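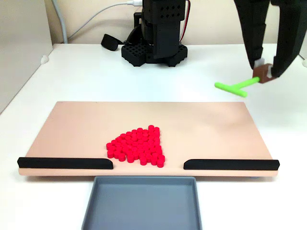

Pundley Small-Parts Cabinet, 12 drawers
Item no. 1327
Beech frame, birch drawers, felt or cork liners
In stock, ships flat with the drawers already built

If you own board games, beads, buttons, model railroad bits or a lifetime's worth of odd screws, you already know the problem. The stuff is small, there is a lot of it, and it lives in jam jars, cookie tins and sandwich bags that split at the corner. The Pundley cabinet is our favorite answer so far, and we've tried plenty of them (the shop basement is a museum of plastic organizers with broken hinges).

It's a plain beech box that sits on a table, a shelf or the floor, with twelve shallow drawers in two columns. No glass, no locks, no hidden compartments. What makes it so good to use is how the drawers are built: each one has a curved floor at the front, like the inside of a spoon, so you can pull the last button up the slope with one fingertip. Try doing that in a square-cornered tray! We put one on the counter when the first crate came in and customers kept opening and closing it while we rang them up.

The drawers
Every drawer comes all the way out and works as a tray on its own. A small wooden catch at the back stops it from dropping on your feet if you pull too hard, and you lift the front a little to clear it. Drawers are interchangeable, so you can carry the greens and blues over to the couch and leave the rest where they are.

The liners lift out too. Felt is quieter and kinder to painted pieces, cork is easier to brush clean and doesn't hold on to thread. You can mix them in the same cabinet - just tell us how many of each in the order notes. If you say nothing, we pack felt throughout.

Dividers are sold separately. We went back and forth on that, but plenty of people never want them and they do push up the price. A divider set fits one drawer and slots in without glue. It can be set in halves, in quarters, or as one long channel with a small well at the end, which is lovely for dice.

What fits
Sewing buttons, seed beads in their tubes, wooden cubes and meeples, poker chips laid flat, fishing swivels, watch parts, pen nibs, postage stamps in glassine, O-rings, Scrabble tiles, guitar picks, model train couplings. Poker chips will not fit standing up. Standard playing cards fit flat, sleeved or not, though a sleeved deck needs to be laid out as two short piles.

As a guide to capacity, one drawer without dividers takes nearly 200 wooden cubes of the size most board games use, and you can still shut it without anything catching. We wouldn't fill it with ball bearings. The drawer could take the weight, but you'd have a hard time lifting it over the catch.

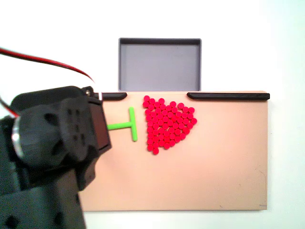

Maeve Dunne: Mine holds beads and nothing else, and I'd like to put in a word for the cork. Felt looks prettier in the drawer but seed beads sink into it and sit there. With cork I can tip the whole liner into a funnel. My one complaint is the label holders, which are so tight that I bent three labels before I got one in straight.

That's fair, and the new batch has looser holders. If yours are the old tight kind, slide the label in from the left side with the bottom edge touching first. We're also happy to mail out a set of replacement holders at no charge. They go on with the same two pins and you won't need tools beyond a small hammer.

Elvira Cáceres in our repair room has been testing finishes on the outside of the box, and we now offer two. The standard one is a hard wax oil, which shows the grain and can be touched up at home with a rag. The other is a milk paint in gray-green that we are completely in love with. It does mark more easily near the drawer pulls, and after a year of use you'll see a soft, rubbed patch there. Some people adore that. If you don't, get the oil.

Sorting table top

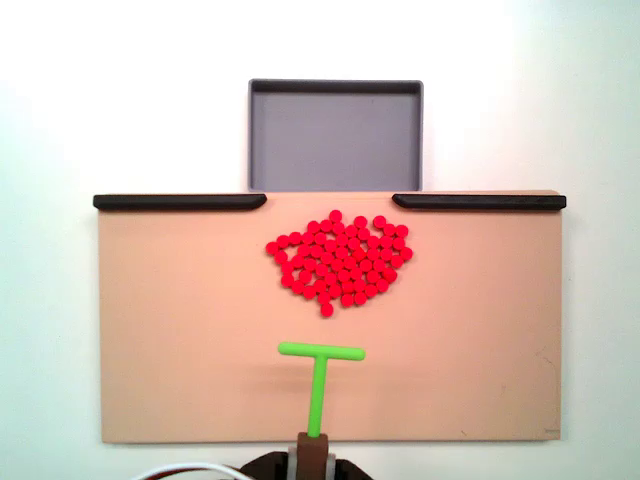

Cosbridge makes the sorting top that sits on the cabinet, and it's the accessory we'd buy first. It is a shallow wooden tray with a low lip on three sides, and the lip at the back is split in the middle so you can sweep a finished pile straight through into a drawer held underneath. You get the idea from the tan board in the photo, where two dark rails run along the top edge with an open gap between them, roughly in the center. On the Cosbridge top the gap is just narrower than a Pundley drawer, so nothing goes over the sides. Use the edge of a playing card to push with. A ruler works, but it tends to ride up over flat pieces and leave them behind.

The top locks onto the cabinet with two pegs and lifts off for storage. It also sits happily on any table by itself if you hang the gap over the edge and hold a bowl below. Corina Wieser uses hers that way to put away a big tile game after every session, and she says pack-up is now quick enough that her family has stopped wandering off before it's done.

Setting it up
The box arrives as four panels and a back. The joints are cut snug and go together with a rubber mallet, or a regular hammer and a folded towel. Start with the base and the left side, add the shelf runners, and leave the back until the very end. If the last side won't close, check the runners first: one is probably upside down. The groove faces up. Wax the runners with the little block in the hardware bag before the drawers go in, and again whenever a drawer starts to feel sticky. Damp summers will do it.

Two cabinets can be stacked using the peg holes in the top. For three or more, please screw them to the wall. Brackets are included with every cabinet, so you'll have them even if you only need them later.

Care
Dust with a dry brush. For anything sticky, a barely damp cloth and then a dry one. Felt liners can be washed by hand in cool water and dried flat under a towel. Cork should only be wiped. Keep the cabinet away from radiators, and don't leave a single drawer out on a sunny windowsill for weeks, because the front can cup.

Spare parts
We stock single drawers, catches, pulls, liners, runners and label holders. The pulls are turned by Liang and come in beech or walnut. Older cabinets with brass pulls use a different screw, so please mention that when you order. Liners cut for the Flororberg chest are too wide, although a sharp pair of scissors will fix that in a minute.

Delivery and returns
Orders usually leave us within 7 working days. Painted cabinets take longer, as each one is finished after you order it. Unused cabinets can come back in the original carton, and a drawer with a knot or a stain you don't like can be swapped without sending the whole thing. For questions about fit, write to Thitima Kaewkla at the shop desk with a rough size for your largest piece, or mail her one in an envelope and she'll try it in a drawer.

Page last updated July 23, 2024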